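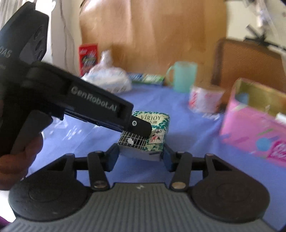 Vol. 3, No. 8

Thread: what we learned from the two-gripper demonstrations we recorded for Pulley. Posting it in pieces so people can reply to the part they care about.

The question was narrow. If a person shows a task using two hand-held grippers, does it help the learned policy to know when the second gripper touches something the first one is already holding?

Most of our earlier work treated the two hands as separate streams. Left does its job, right does its job, and the model sees both sets of images and finger widths at each time step. Contact between the hands was never labeled.

The packet of tissues is the object I kept coming back to. One gripper has it from both sides, and the fingertip of the other presses on the top edge. It's soft, so the shape depends on both tools at the same time.

We recorded 3000 demonstrations in total. Same two tools throughout, tabletop tasks, cloth on the table, ordinary household things left standing behind the work. We did not clear the background for any of them.

Rokeya Siriwardena wrote the labeling rule. A time step counts as "shared contact" if both tools touch the same object, whatever the force. A finger hovering close does not count. Two people labeled a subset and we compared them before going on.

They disagreed on 157 demonstrations. Nearly all of those were soft objects seen from one camera, where the fingertip hides the place it is touching. Switching to the view from the other gripper settled most of them.

Side note for anyone doing this: look at both wrist views before you label anything. We started with one view to save time and had to redo it.

Training. Three versions of the same policy:
Version A gets images and finger widths.
Version B gets the same plus the shared-contact label as an extra input.
Version C has to predict the label as a side task and never gets it as input.

I expected B to win. C did better on soft objects, and on rigid ones like boxes and mugs all three were close enough that I would not rank them.

My reading is that B leans on the label too much. At test time the label comes from a detector, the detector makes mistakes, and B follows the mistakes. C only used the label to learn better features, so a bad detector can't hurt it.

That is a guess. Lærke Bach suggested a simple check – give B the human labels at test time and see if the gap closes. We ran it on eight tasks. It closed on most of them and stayed open on the two where the packet has to be turned over. I don't have an explanation for those two.

Failures looked alike in all versions. The pressing finger comes in too low, pushes the packet instead of steadying it, and the holding gripper follows the push. After that the policy rarely gets back on track.

Things we did not test: more than one operator style, wet objects, anything heavier than a full mug. Please don't quote the result as if it covers those.

Someone asked if the Peron arms matter here. Only for the test runs. All the demonstrations were done by hand, so the training data has no arm in it.

Labels and the labeling rule go out in June if the write-up stays on schedule. The images will take longer because of the size.

Replies are open. I'd most like to hear from people who have tried a side task like C's on cloth or bags.

Search posts
Enter keyword

Recent posts
Syncing two wrist cameras without a shared clock
Ingvarsson calibration notes, part 3
Arkgate workshop: slides and corrections
Why we stopped trimming the start of demonstrations
Finger width as an input: a small comparison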